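February, evening

Second day of the sound pass on Skerska. The film runs long in the middle, which everyone agreed on before I was hired, and the current cut takes 20 minutes out of reels three and four. All the dialogue edits I made against the old cut have to be conformed again. The change list came over with 462 events. I ran it through the conform tool after breakfast and most of it landed. The failures were all in the wedding song, where the picture editor had used speed changes to match the dancers to the playback track.

Speed changes do not survive the conform. I rebuilt them by hand, one shot at a time, against the guide track. The song was shot to a playback at 24 frames and the final mix of the song was delivered slightly faster, so the lip sync drifts by the second verse. The drift is small, less than a frame per line, but it adds up, and by the last chorus the lead is visibly late on every hard consonant. I cut the vocal at the breaths and slid each phrase. The instrumental stays put. It took until three in the afternoon.

The rest of the afternoon went to footsteps. The courtyard dance was recorded with the playback speakers at full volume, so there is no usable production sound at all. Every anklet and every heel has to be made. I laid a basic pass from the library and marked the places where the library sounds too clean.

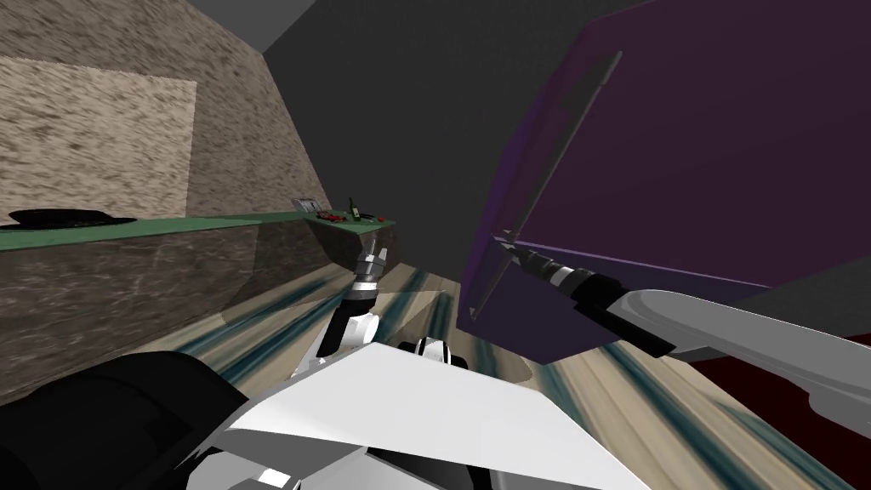

Why not keep the anklets in the song mix and skip the separate track?
The foreign-language version needs a music and effects track without the vocals, and if the anklets are baked into the song stem they can't be raised or lowered against the new singer.

That question comes up on every film with songs in it. I wrote the answer into the delivery notes this time so I can point to the page.

Atau, the distributor, sent their delivery specification at last. Loudness is measured on dialogue, with the songs excluded, and they want the songs no more than a set amount above that. The trailer version of the wedding song is well over. I turned down the drums and left the voice where it was. Played at theater level it holds up. On the small speakers it sounds thin, and I will look at it again with fresh ears.

Drumum, the other picture on the schedule, has moved its premiere forward to a 1,000-seat house. The director wants a playback check in the room. I asked for two hours there with no audience and was offered one, at 7 a.m. Accepted. A full house soaks up a lot of the top end, so I will set the level a little hot.

Backed up both sessions to the second drive. The copy of reel four failed its checksum the first time and passed the second. I will replace the cable before the next backup.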